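Preguntas frecuentes sobre la jornada de puertas abiertas

Drerex abre su taller de Betunville un lunes de febrero. Hemos reunido lo que más nos preguntan por correo, por teléfono y a gritos desde la acera de enfrente. Si su duda no aparece, escríbanos; contestamos a casi todo, incluido lo del elefante (véase más adelante).

¿Cuándo es y cuánto dura?

El lunes, desde las diez de la mañana hasta las seis de la tarde. Cada pase con demostración dura tres cuartos de hora. Los que llegan tarde entran en el siguiente, si queda sitio, y los que llegan muy tarde pueden ver cómo barremos.

¿Hay que reservar?

Sí. Tenemos 239 plazas para todo el día. El año pasado se presentaron 600 personas en un local que el ayuntamiento considera apto para bastantes menos, y mantuvimos con la policía municipal una conversación muy educada. La reserva es gratuita y se hace en el formulario de esta misma web. Una por persona, también si la persona mide un metro.

¿Cómo se llega?

En el autobús 112, parada Fiadzo. La puerta es la metálica, sin timbre. Hay que empujar con el hombro. Aparcamiento propio no tenemos, y el del supermercado cierra la barrera a los que no compran, así que vaya pensando qué le falta en la nevera.

¿Qué se ve exactamente?

Tres cosas: el banco de montaje, donde se explica cómo se cablea un brazo; el puesto de teleoperación, en el que puede probar el público; y la mesa Uker, que es nuestra célula de manipulación con dos brazos. Esta última se lleva todas las fotos.

¿Qué hacen los brazos de la mesa Uker?

Manejan cartulinas y cajas planas. Sabemos que suena poco épico. Quien venga esperando volteretas saldrá decepcionado, pero pruebe usted a coger una tarjeta fina de la mesa con dos dedos rígidos y sin uñas y luego hablamos. Los objetos planos son de lo más antipático que hay para una pinza.

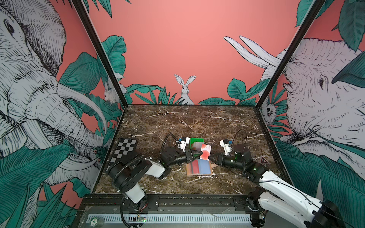
La mesa Uker: el brazo izquierdo sujeta una tarjeta gris delante de la caja verde.

¿Los brazos piensan solos?

Depende del pase. Por la mañana los guía un operador a distancia y por la tarde funcionan con lo aprendido de esas sesiones. Se nota la diferencia: por la tarde hay más silencio en la sala y el personal de Drerex cruza los dedos detrás de la espalda.

¿Por qué hay elefantes en las paredes?

Es la pregunta más repetida, por delante de cualquiera sobre robótica. Los paneles ilustrados cambian el fondo que ven las cámaras, y nos interesa que el sistema no se acostumbre a una pared lisa. Podríamos haber elegido algo más sobrio. También hay una liebre y otros animales entre las hojas; los niños suelen encontrarlos antes que los ingenieros.

¿Y el tablero de ajedrez?

No es de ajedrez, es el patrón de calibración. Le rogamos que no lo mueva, ni siquiera para enderezarlo. Está donde tiene que estar aunque le parezca torcido.

¿Es peligroso?

Hay un triángulo de advertencia sobre la mesa, y conviene tomárselo en serio aunque sea pequeño. El público se queda detrás de la línea del suelo mientras los brazos tengan corriente. Las luces verdes no significan que pueda usted cruzar.

¿Puedo manejar un robot?

En el puesto de teleoperación, sí, durante 2 minutos por persona. Parece poco hasta que se intenta meter una tarjeta en una caja delante de desconocidos. Edad mínima, ocho años. Los adultos se frustran antes, por si quiere ir preparándose.

¿Pueden ir niños?

Pueden y deben, acompañados. Hay una mesa con cartulinas para que repitan la tarea de los robots usando pinzas de cocina.

¿Se pueden hacer fotos y vídeos?

Sí, sin flash. El flash confunde a las cámaras y, de paso, a quien está explicando.

¿Qué pasa si algo se estropea en mitad de la demostración?

Que verá usted una demostración auténtica. Solemos tardar unos minutos en volver a arrancar y aprovechamos para responder preguntas. Si el asunto se alarga, pasamos al grupo al banco de montaje y le guardamos el turno.

¿El local es accesible?

La planta baja entera, sí, con baño adaptado. La puerta del hombro se queda abierta durante todo el horario de visita para quien avise en la reserva y, siendo prácticos, para todos los demás.

¿Hay café?

Hay máquina. No la hemos fabricado nosotros y no devuelve cambio.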